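Desk surfaces, back edges and where the small things go

The planner has laid out desks for Romik long enough to have a fixed order of work, and it starts at the back edge. The interview took place at the Harms building on a Sunday, when the elevators run but the heating does not, and most of it was held standing up. The subject was shared desks: the kind used by several people in a week, with a laptop or two, a monitor on an arm, and whatever else has collected there.

"I divide every desk into a back strip and a front field," the planner said. "The back strip is for things that have a cord. The front field is for things you pick up. When people tell me a desk is messy, they usually mean that the two have run into each other."

The back strip on a standard Bodby desk, which Romik uses for most of its layouts, is taken as the rear third of the surface. The full surface is 28 inches deep. The planner measures from the front edge toward the back, so that the working depth is fixed first and the equipment gets what is left. Other firms measure the other way and let the equipment decide.

"If you start with the monitor, you end up with the keyboard hanging over the front," the planner said. "People will push a mug against a screen before they'll move the screen. So the screen has to be in the right place on the first day."

A monitor arm helps with this. A stand with a foot occupies a block of the surface that can't be used for much, and the foot tends to collect paper. An arm clamped to the desk gives that block back, at the cost of a clamp that must be checked. The planner prefers a clamp on the rear edge and wants at least 3 inches of solid board under it, with no drawer rail or seam inside that distance. Desks built in two sections, or finished with a metal strip, get a second look before anything is tightened.

"A seam is fine. It's there on half of what we fit. You just don't put a clamp across it, and you don't run the foot of a laptop stand over it either, or the stand will rock." 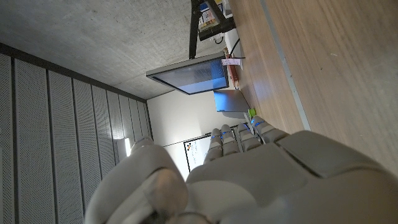 How often should the clamp on a monitor arm be tightened?

Once after the first week of use, and then each time the screen is changed or the arm is moved to another desk.

The planner keeps a sheet for each desk with the date of the last check, the weight of the screen and the side on which the cable comes down. The sheet for the Edico floor covers some 44 desks. Filling it in takes a morning. The column that gets used most is the cable side, which tells whoever is moving a screen how much slack to expect before the plug pulls out.

On slack, the planner was specific. A cable on a moving arm needs a loop at each joint, and the loop should be loose enough that the arm can be swung to its full reach without the cable going straight. The common mistake is to tie everything down neatly with the arm in one position. It looks right until somebody turns the screen around to show it to a person across the desk.

"I tie at the pole and again at the desk. Between those I leave it alone. You will see a curve of cable hanging there and you will want to do something about it. Leave it."

Power is handled separately. The planner puts the power strip at a back corner, on the surface when the desk is shared and under it when it has a single user. This runs against the usual advice, which is to hide the strip. The reasoning is that a visitor with a laptop at 5 percent will look for an outlet on top of the desk, and if there isn't one will run a charger across the floor to the wall. A strip on the surface costs some space and looks untidy. The planner accepts both.

"I've had the discussion many times. People send me pictures of desks with no cords. I ask where they charge, and the answer is that they charge somewhere else."

The conversation moved to the front field, and here the rules are fewer. The planner doesn't assign places to small objects. What gets assigned is a clear area, the width of the shoulders and the depth of a forearm, and anything inside it should be in use or on its way out. Objects outside it can stay. A mug is given a side, the same side as the user's writing hand, with the handle turned outward. For a desk with users of both kinds, the mug goes behind the clear area, toward the middle, and the handle points wherever it points.

Round things are the exception. Anything that can roll is laid with its long axis running front to back, so that if it moves it moves sideways along the desk and not off the front. Pens, tape rolls, batteries and toys with a handle all come under this. A rattle or a maraca has a heavy end and will turn in a circle when pushed, which makes it less of a problem than a pen.

"Toys are normal," the planner said. "I don't take them off. Every desk I've done for people who test things, or make things for children, or just have children, has toys on it. They weigh nothing and they don't have cords. I'd sooner have a toy camera in the front field than a phone charger."

The planner does ask that toys be counted as objects in use, with the same rule as everything else. At the end of the day they go to the side or into a tub. A plain open tub at the back, without a lid, gets used. One with a lid turns into a shelf.

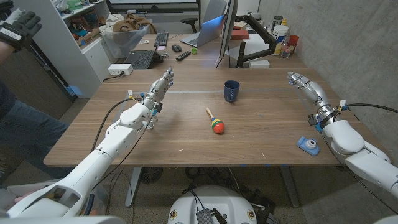
Maraca, mug and toy camera on the desk, with a laptop and monitor toward the back.

The second laptop is a question that comes up on nearly every job. Two laptops on one desk used to be unusual. Now the planner assumes it, and draws one as open and one as parked. The open one belongs in front of or beside the monitor, at a distance where both can be read without leaning. The parked one goes to the side, turned so that its ports face the power strip. A parked laptop with its lid up is acceptable for a day. After that it should be closed or taken away, as the open lid blocks the view to whatever stands behind it, and things that can't be seen don't get cleared.

Screens seen from the side take up very little room, and the planner makes use of that. On a shared desk the monitor can be turned edge-on to the user when it isn't needed, which opens the back strip for reaching. This works only with an arm, and only if the loop of cable is long enough.

Raised sections came next. Some desks have a second level at the back for a keyboard, a mouse or a remote control. The planner is lukewarm about them. They are good for input devices that are used once or twice a day and bad for anything that holds liquid. A cup on a raised section sits above the keyboard, and it is the keyboard that suffers. Where a raised section is already installed, the planner moves the cups down to the main surface and leaves the rest.

"The height difference is small, and people stop noticing it. Then they reach without looking."

Food, bottles and jars are kept on a separate surface behind or beside the desk where there is one. The planner does not try to ban them. At the Edico floor a low shelf was set behind the monitors for this purpose, and it filled up within five days. It has been cleared twice since September and filled again both times. The planner regards that as correct operation.

"It's a buffer. A buffer should be full some of the time. If I took it out, all of that would be on the desks."

Small boxes are harder. Packaging from adapters, lenses, screws and the like tends to be saved in case something must be sent back, and it ends up at the back around the foot of the pole, where it gets in the way of the clamp. The planner's rule is that a box stays as long as its contents are on loan or under test. Boxes that stay are turned so the printed label faces the user. That alone gets rid of a fair number of them, once people can read what they have been keeping.

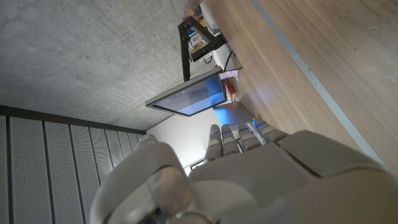
One reply to the first part of this series objected that the whole scheme depends on the arm, and that a desk with a plain monitor stand can be kept just as clear if the user lifts the screen once a week and wipes underneath. The same reply added that clamps leave a dent in softer boards, and that a dented edge is harder to fix than a stack of paper.

The planner agreed on the second point. A clamp should have a pad on both faces, and on soft board a steel plate is put under the lower pad to spread the load. Romik carries the plates in the van. On the first point the planner's experience was different.

"If the user lifts it, fine. On a shared desk there isn't one user. The stand gets lifted when the desk is moved to another room, and that is when you find the paper."

The last item was the surface itself. Wood tops are wiped along the grain with a cloth that has been wrung out, starting at the back. Metal edging strips are done last with a dry cloth, with attention to the joint where the strip meets the wood. Dust packs into it and lifts the strip over time. Labels and tape are taken off the surface before wiping; the adhesive is warmed with a hand and rolled off with a thumb. Solvent is not used on any of the Bodby tops.

The order for a full clear-down, as the planner gives it to new fitters, is front field, parked laptop, raised section, boxes, power strip, clamp. The shelf behind is left for another day.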